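Rules for the Soft Object Bench
Sep 24, 2018

A gripper that handles a steel block 25 times without a fault says little about how it will handle a plush toy. Fabric sags, loops catch on fingertips, and the outline changes after every grasp. The Brellcombe handling guide, now in its second edition, gives soft goods a section of their own.

The section sets 3 conditions before a trial may be logged. The object goes on a plain, shallow tray. The background stays the same for the whole run. Parts that hang free – scarves, straps, cords – are left as they fall and are not tucked in, and any part that crosses the rim is noted on the trial sheet. At Kemmont, where the guide has been in use since February, a plush snowman with antlers and a long green scarf is on the object list.

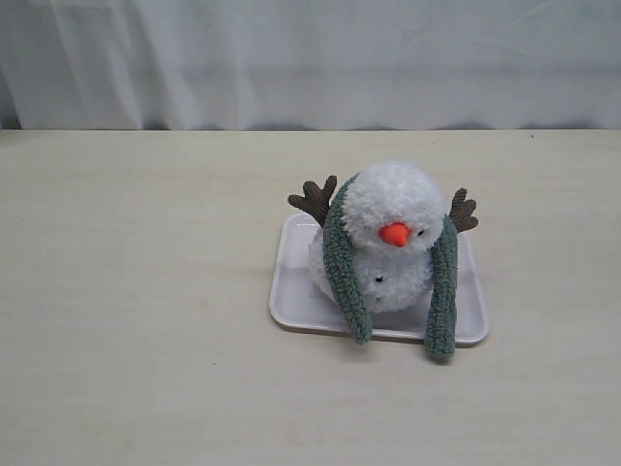
Drumcombe wrote in its comments on the draft that the rule on hanging parts is too loose, and that two labs could follow it to the letter and still start from different states. It asked for a fixed drop height and a stated tolerance on where the loose ends may lie.

The editors took up half of that. Drop height is now recorded but not fixed. Tolerance was left out, on the grounds that a measured layout would push labs toward arranging the fabric by hand, and hand arrangement is the main source of bias the section tries to remove.

Trình, a grasp-logging tool used at both sites, has added a field for rim crossings. Of 361 trials entered so far, 2 were rejected for a missing entry. Both may be rerun under the same object number, provided the tray and background are unchanged.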